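## Match Attendance and Second-Half Tackling in Amateur Rugby

Project report, submitted Jan 23, 2019

### 1. Purpose

The project examined whether home sides in the Visser regional league tackle more successfully in the second half when attendance is high. Clolell Rugby Club and Enis Athletic agreed to share their match sheets for the season to date.

### 2. Method

Tackles were logged by hand from club footage, with one group member assigned to each half. A tackle was recorded as completed when the ball carrier was brought to ground or held up. Assists were excluded. The final log held 3,575 tackle attempts. Attendance figures were taken from gate receipts, and matches with fewer than 400 paying spectators were classed as low attendance.

### 3. Results

At Clolell, completion after halftime was 5 percentage points higher in well-attended matches. Enis showed no clear difference. The largest crowd, roughly 3,000, came to the derby at Rolska Park, where both sides missed more tackles than usual in the final quarter.

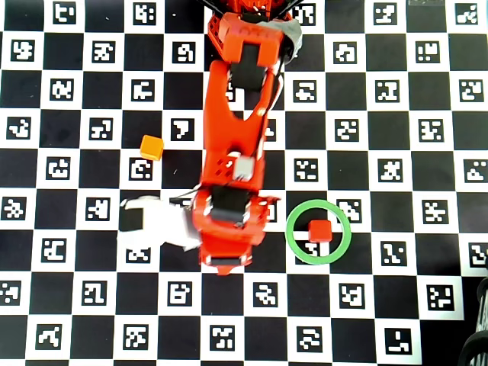
Florêncio Magalhães, on reading the draft, objected that a derby should not be grouped with ordinary league fixtures, as both clubs had rested their forwards the week before. The group accepted the point and reports that match separately in the appendix.

### 4. Limitations

Weather was not recorded. Two Enis matches were filmed from behind the posts, and tackles on the far touchline could not be judged with confidence. The remaining home fixtures will be logged in February under the same rules.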